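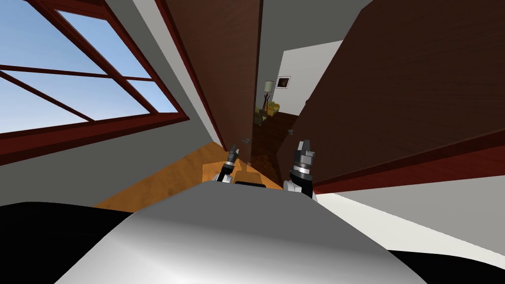

Unit 3: Daylight in Rooms

Reading for this unit: Bowen course reader, section 23.

Daylight reaches a point in a room by three paths: directly from the sky, by reflection from the ground and buildings outside, and by reflection from the walls, floor and ceiling. Students are expected to name all three and to sketch each in section.

The level of light falls quickly with distance from the window. Raising the head of the window carries light deeper into the room; lowering the sill mainly brightens the floor beside it. Pale ceilings help more than pale floors.

Terms to know: head, sill, jamb, muntin, reveal, sky component.

Worked case. A reading room at the Jurkwood Library requires 300 lux at each desk. The overcast reading at the rear desk is 40 lux. The shortfall of 260 lux must be met by electric lighting, switched separately from the row nearest the windows.

Assignment. Survey one room in Clelto Hall at noon, with lamps off. Record light levels at desk height and mark them on a plan. Plans are due in February at the department office.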